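Mivell 室内空间物件与陈设数据集 说明文档

版本：1.6
最后修改：10月28日
维护：Mivell 项目组
语言：中文（标签另附英文对照）

一、简介

Mivell 收录室内公共空间的照片和对应的文字标注，内容集中在走廊、活动区、休息角、茶水间这几类地方。标注对象是房间里的东西：门、墙面、地面材料、灯具、桌子、球台、告示牌、出口标志，以及它们之间的相对位置。

数据集共 3183 张照片，来自 48 处场地。每处场地最多收 100 张，超过的部分按拍摄位置去重后删掉。场地以办公楼和培训楼的公共楼层为主，也有少量社区活动中心。

项目最初是给 Eltent 的楼层改造做陈设清点用的，当时只有一份表格和一堆没有命名规则的照片。后来清点的范围扩大，表格不够用，才改成现在的目录结构。旧表格里的编号仍然保留在 legacy_id 字段中，查老资料时可以对上。

二、目录结构

photos/ 照片，按场地分文件夹
labels/ 标注文件，每张照片一个 JSON
floorplans/ 手绘平面图，只有部分场地有
vocab/ 词表，含中英文对照和同义词
splits/ 训练、验证、测试三份名单
notes/ 各场地的文字备注
CHANGES.txt 修改记录

照片文件夹和标注文件夹的名字一一对应。平面图没有比例尺，只能看大致格局，不要拿来量尺寸。

三、标注字段

scene_type：空间类型，取值为 corridor、recreation、lounge、pantry、lobby、mixed。
floor：地面材料和颜色，自由文本，尽量用词表里的词。
wall：墙面颜色。一个空间里有几种颜色的，逐条写，并注明在哪一侧。
ceiling：吊顶类型和灯具形式。
objects：物件列表，每件含名称、颜色、所在区域、遮挡程度。
signage：标牌。能读清的抄原文，读不清的写 unreadable，不猜。
uncertain：标注人拿不准的内容，单独放在这里，不要混进 objects。
legacy_id：旧表格编号，没有的留空。

所在区域分为左、中、右和近、中、远，两者组合使用，例如“左近”“右远”。左右以照片为准，与楼层朝向无关。

四、标注规则

1. 只写看得见的。柜子关着，就不写柜子里有什么。
2. 门和门洞分开。有门扇的标 door，没有门扇或者门扇看不到的标 doorway。门上带小窗的，在属性里写明玻璃是透明、磨砂还是深色。
3. 灯具以灯为单位，不以灯管为单位。嵌在吊顶里的方形灯盘统一叫 panel_light。
4. 球台单列一类，不归入普通桌子。台面颜色、边线、中线、桌腿颜色都要填。球网单独成一条，没看到网就不填，不要默认补上。
5. 地毯上的深浅斑点先按花纹处理，除非能明确看出是污渍。分不清的写进 uncertain。
6. 踢脚线颜色与墙面不同时才标。
7. 白板、海报和告示统一放在 signage，只记位置、底色和能读到的字。

第 2 条和第 4 条在二月改过一次。改之前标的场地已经全部重查，修改内容见 CHANGES.txt。

五、空间类型的划分

走廊和活动区相连的地方最难归类。早期的做法是看哪一部分占的面积大，结果同一层楼换个位置拍，类型就变了。现在的规则是：通道里放有固定使用的活动设施，并且没有隔墙或门隔开的，一律标 mixed，再在 notes/ 里写清楚两部分怎么衔接。

Alarcón 场地是这类情况里较多的一处，标注时请先读该场地的备注。备注里写了各段通道的叫法，照着用就行，不要另起名字。

茶水间如果只有一个台面和水槽，没有座位，标 pantry。有座位并且座位不属于台面的，标 mixed。大堂里的等候座椅不算 lounge。
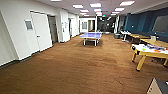

mixed 类的 objects 先填活动设施，再填通道两侧的门和门洞，最后填远端的墙、窗和标志。这个顺序只是为了方便核对，对使用没有影响。墙面换色的位置如果正好有柱子，柱子单独标为 column，颜色照实填写，不并入任何一侧的墙。

出口标志归在 signage，同时在属性里写明是否亮着。远处的标志常常只能看出颜色，这种情况填颜色，文字一栏写 unreadable。

六、数据划分

训练、验证、测试按场地划分，同一处场地的照片不会出现在两份名单里。其中 6 处场地只放在测试集。请不要把照片打乱后重新随机切分，相邻照片内容接近，那样得到的分数偏高。

七、已知问题

部分场地灯光偏亮，浅灰和白色容易混。词表里这两个词允许互换，评测时按同义处理。
深色区域里的家具漏标较多，远端房间尤其如此。
floorplans/ 里有几张图画的是改造前的格局，与照片对不上，以照片为准。
蓝色墙面早期有人写“蓝”，有人写“深蓝”，还没有完全统一。
磨砂玻璃和普通玻璃在光线暗时不易区分，这一属性仅供参考。

八、使用与引用

数据可用于研究和教学。用于其他用途请先与 Mivell 项目组联系。引用时写明数据集名称和版本号。词表部分由 Prallodine 整理，单独使用词表的，请同时注明来源。

发现标注有误，请在 notes/ 对应场地的文件末尾加一行，写上照片编号、字段名和建议的改法。不要直接改 labels/ 下的文件，修改会在下一版统一合并。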